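Two-arm cell: planner treats a trailing plant as solid and the left arm won't go past it

Tagged: motion planning > collision checking > bimanual

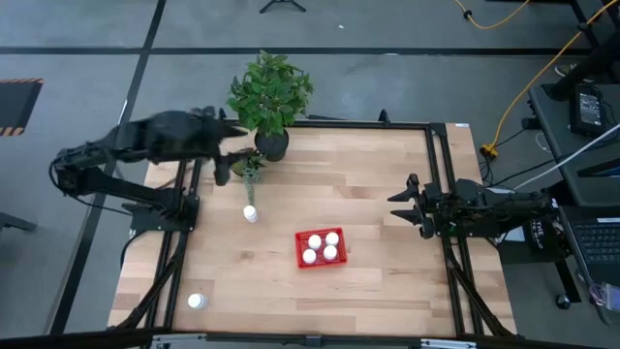
What I'm trying to do

Two arms on side rails, one wooden tabletop between them, and a head camera looking down on the lot. The job is to get small white bottles standing into a red basket in the middle. Four are in the basket and two are still out on the left side of the table, so you would think the left arm could get on with it.

It won't. There are two plants at the back, a big leafy one in a black pot and a small one in front of it with thin trailing stems. As soon as the left gripper is anywhere near the small one, the planner (Joly, with our own scene layer on top) decides it is in collision at the start state and refuses to plan at all. Not a bad path, no path. The error is "start state invalid", which I have now read often enough to hear it in a voice.

What I've tried so far:

Raising the planning timeout to 100 seconds. It now fails after being given plenty of time to think about failing.

Reducing padding on the gripper links from 23 mm to 3 mm. This helps on some runs, and on others it still reports contact with something called object_unknown_0, which I take to be greenery.

Deleting the plant from the scene by hand. Works beautifully for one cycle, then the depth camera sees it again and puts it back.

The plants are staying. Clutter is part of the task spec and I've lost that argument twice. I'd like the left arm to be careful near the plants without treating every wisp of leaf as a brick wall. The right arm plans perfectly well, for what that's worth, but the remaining bottles are on the wrong side for it and I don't want it leaning across its colleague.

Logs show 1,041 occupied voxels in the cluster I think is the small plant, which seems a lot for something I could post through a letterbox.

Posted by Findosden, 17/07/2022

Dirnetlow

You've got two problems that happen to have the same pot in front of them.

First, the start state. The planner is comparing the gripper against a map built while the gripper was sitting next to the leaves. If your self-filter is even slightly off, part of the gripper gets stamped into the map as obstacle, and then the gripper is in collision with a ghost of itself. Your voxel count makes me suspect this. To check, park the left arm well away, clear the map, let it rebuild, and look at the cluster again. If it shrinks a lot, some of your plant was robot.

The fix there is the filter, so:

– Check that the filter's gripper model matches the gripper you have bolted on, with the fingers in their current position. A lot of filters quietly assume closed jaws.
– Check the time stamps. If joint states lag the depth images, the filter cuts out the place where the arm used to be. You'll see a smear trailing behind it in the map after a fast move.
– Give the filter more padding than the planner. If the planner's padding is bigger, anything in the gap between the two is an instant collision.

That last one is what I'd bet on, and it would explain why dropping the padding helped a bit.

Second, the leaves. Thin stuff is horrible for depth cameras. You get flying pixels between leaf and background, and the map joins them up into a solid lump. Put an outlier filter on the cloud before it reaches the map, then shrink the voxel size in that region only. Don't do it for the whole table unless you enjoy waiting.

Once both are sorted, give the plant its own object class and allow the fingers, and only the fingers, to touch it during the approach and retreat. Keep the forearm and elbow strict. With the elbow bent up over the edge like that, it's the part I'd worry about when the base joint swings round.

Please don't turn off start state checking. You'll be tempted by about teatime.

Tandex

Just turn off start state checking. We did it in December and it's been fine.

(Mostly fine. One of the arms has a new scratch.)

Felicidad Tagle

Agree with Dirnetlow on the filter, and I'd add something on the planning side.

You're asking for a single plan from the current pose to the pick. Split it. Write a small retreat step that runs before any proper planning: move the gripper a short way straight back along the direction it came in, slowly, with a force limit, and check the map only for rigid things such as the frame and the other arm. After that, plan normally from a pose that isn't nestled in foliage. It's a dull bit of code and it got rid of most of our invalid starts.

I'd also look at your pick order. If the sequencer takes the nearest bottle to the gripper first, it will choose the one by the small plant while the other one, down by the left rail, sits in open space. Score the candidates by clearance as well as distance and take the easy one first. You'll still have to deal with the awkward bottle, but you can test everything else in the meantime.

One caution about the basket. If its grid sides let the depth camera see through in patches, you may get the same lumpy mapping there. We replace ours with a fixed box model, open at the top, as soon as the detector finds it. I'd do that before you start blaming the plants for failed places too.

Findosden

Parked the arm, cleared the map, let it rebuild. The cluster is a good deal smaller, so I have been fighting the gripper's own outline for most of a week. Filter padding was set lower than planner padding. I set both of those values and would rather not discuss it.

The retreat step is going in next. Start state checking is still on. Will report back once the left arm has attempted the bottle by the rail.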